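# Tablecloth

A tablecloth is a piece of cloth laid over a table, and that's the short version. The longer version is that people use the word for all kinds of things, from a stiff white sheet with creases you could cut yourself on to the wipe-clean stuff my aunt buys off the roll at the Clirar store and trims with kitchen scissors. I'm going to cover most of them here, though I'll admit up front that I have a favorite (plain cotton, dark color, washed so many times it's gone floppy).

## What it's for

Mostly it protects the table. Hot dishes, wine, a kid with a fork — the cloth takes the hit. It also quiets things down. If you've ever eaten in a room with a tile floor and bare tables you know how loud a spoon can be! And then there's looks, where people get very particular. Restaurants like a cloth because they can swap it between parties, and at home it hides a tabletop you've been meaning to refinish for years.

A cloth that only covers the middle of the table is usually called a runner if it's long and skinny, or a topper if it's square. Placemats do the same job one person at a time.

## Sizes and drop

The part that hangs over the side is called the drop, or sometimes the overhang. For everyday meals a short drop is easier on everybody's knees. For a fancy dinner people go longer, and for a buffet it often goes right down to the floor so you can shove the boxes underneath.

To work out your size, measure the table and add the drop twice, once for each side. My own table is 120 inches long with both leaves in, which is a pain, and I ended up having a cloth sewn by a little shop in Durkberg. With the leaves out I just fold one end under and hope nobody looks.
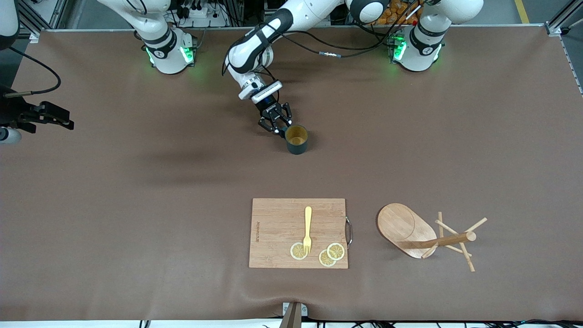
Round tables are simpler, since it's the same measurement in every direction, but the cloths are miserable to iron. Oval ones are worse. I've given up and I shake mine out damp and let gravity handle it.

## Fabrics

Cotton is the common one. It washes well, it shrinks a bit the first time, and it takes stains like it was born to. Linen costs more and wrinkles if you breathe on it, but it has a nice weight and it dries fast. Damask isn't a fiber at all, it's a way of weaving a pattern in so it shows when the light catches it.

Polyester is what you'll get from most rental places. The one in Ilow that did my cousin's wedding had 200 of them on the racks, all folded the same way, and they came out of the bag almost smooth. Vinyl and oilcloth are for patios, craft days and messy eaters.

## Looking after one

Deal with spills while they're fresh. Blot, don't rub. Cold water first for most food stains, and keep the cloth out of the dryer until the mark is gone, because heat sets it. I learned that on a Tuesday with a bowl of beet soup and a cream linen cloth from Mabuza, and it is now a pink linen cloth.

If you store them folded, refold along different lines every few months so the creases don't wear through. Rolling them on a cardboard tube works too — I've got 3 rolled up behind the closet door.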